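Notes on the Besmont Household Tidying Service

Readers of this blog have asked on several occasions for a considered opinion of the Besmont household service, which supplies a humanoid robot and its software under a monthly agreement. I have now completed a trial of the standard plan and set out my findings below. I paid the published rate and received no discount from the supplier.

What the plan includes

The agreement provides for one robot, a charging stand, access to the Asadora task library and remote support during business hours. The fee is $179 per week on the trial plan, billed in advance, with a minimum term of 3 weeks. Delivery and setup are included. Furniture moving is excluded, as is any work on stairs.

The task library is organized by room. Subscribers may select a task, name the objects concerned and set a starting time. Bedroom and living room tasks are included in the standard plan. Kitchen tasks belong to a separate plan called Fang, which I did not order and cannot comment on.

Setup

The technician assigned to my account was Pak-hei Pan, who arrived on a Tuesday and remained until early afternoon. He was courteous and answered my questions fully. Most of the visit was spent teaching the system the layout of the bedroom, and a smaller part on the shelf, for which the height of each compartment had to be entered separately. Subscribers with irregular shelving should allow time for this. A unit with boards at uneven heights takes a good deal longer to enter than a plain bookcase.

The written guide runs to 76 pages and is clear on safety matters. It is less clear on the naming of objects, and I twice had to call support to learn why an item I had entered did not appear in the list.

The shelf and basket task

I chose this task as the main test. Small items are placed on a shelf, and the robot is asked to collect them in a handled basket. It calls for one hand to hold the basket while the other reaches into the compartments, and it is the task Besmont recommends to new subscribers.

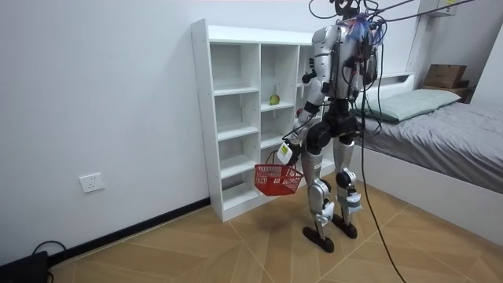 Results over the trial

I recorded 88 attempts, using light objects of the size of a ball or a piece of fruit. Performance was steady on the middle shelves. Results were weaker at the lowest level, where the robot often paused for some time before reaching, and on two occasions I ended the task myself. Light, round objects gave more trouble than I had expected — they tend to roll toward the back of the compartment when touched.

The earlier Bolter service, which I reviewed last year, worked faster but required the user to confirm every reach. I prefer the Besmont arrangement, although households in a hurry may not.

Support was reached by telephone on each occasion I called. Invoices were accurate. The cancellation terms require written notice before the final week begins, and I would advise subscribers to enter that date in a calendar at the time of signing.

I have not renewed the plan at the present rate. I intend to look at it again in September, when the revised task library is due, and will report on the lower shelves in particular.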